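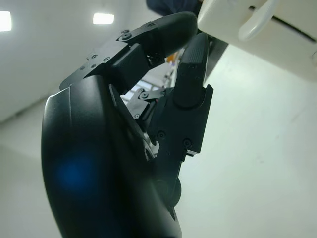
Cream-white housing at close range, upper right corner.

Two-slot toaster: lever won't stay down, bread sits tilted
Posted by Si-eun Sun, 16 May 2024

Cream two-slot model, rounded corners, round dial on the narrow end under the lever. Sold as a Hundum; the manual is long gone. The lever latches on one press out of three and otherwise comes straight back up. The bread also ends up leaning in the slot and browns unevenly, dark low down and pale toward the crust. Crumbs have been emptied. Is the latch worn, or is something else stopping it?
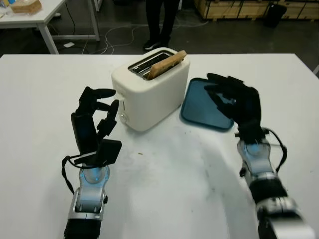 Toaster and tray on the white table, one slice in the slot nearer the right side.

Morkport
Check the supply first. On most pop-up toasters the lever is held by an electromagnet, and the magnet is only energized when the toaster has power. Unplugged, the lever never stays down. A loose plug or a tired power strip gives exactly the intermittent latching you describe. Plug directly into a wall outlet and press 40 times, empty, on the lowest setting, canceling each one. Log the failures. If it holds every time, replace the strip.

If it still fails, unplug it, let it cool for 90 minutes and turn it over above a tray. Crumbs between the magnet and its plate are enough to stop the hold. Tap the base with your palm. Don't put a knife in the slots.
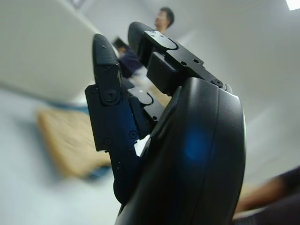
The leaning is a separate fault. The guide wires should close on the slice as the carriage drops. If one is bent or has come off its pivot, the bread tips toward the heating element on one side. Thin slices tip more. Try a thicker loaf before opening anything.

Cho
had the same thing, bought a Flesico in December, fine so far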